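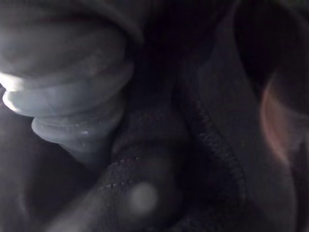 Where do you even start with a visit to the Makstead mending fair? At the dark end of the hall, with the black cloth, before your eyes get tired.

I got that tip from Glenys Probert, who has the stall by the side door, and I'm passing it on. Mending black on black is miserable work in bad light, and by four o'clock in March the light in that hall is very bad. So go early! I got there when the doors opened and had a good half hour of poking through dark sweaters and coat linings before the crowd came in for the tea.

Seams were the big thing this year. Ifans (the thread people, they had the long table) let you sit down and have a go at a curved seam in stretchy fabric, which I have been doing wrong my whole life. You ease the cloth around with your fingers and let it bunch up in your lap, and you don't pull. I pulled. Mine came out like a row of bad teeth, but the woman next to me did a beauty and I was openly jealous.

Upstairs is Norurum, two rooms of old clothing that the hall keeps on loan, and the oldest piece is a dark wool cape from 1766. You can't touch it, obviously, but you can get your nose pretty close to the glass, and the stitches on the hem are so small and so regular that I went back twice. One corner has been patched at some point, in a slightly browner thread, and I liked that corner best.

Admission was 8 dollars and I stayed over four hours, which included a slice of plum cake and a long argument about whether you should press a knit after you mend it (I say yes, lightly, from the wrong side). Parking behind the Jernden store is free but fills up fast. I bought seven spools of thread, all of them black, and at home I found out they are three different blacks.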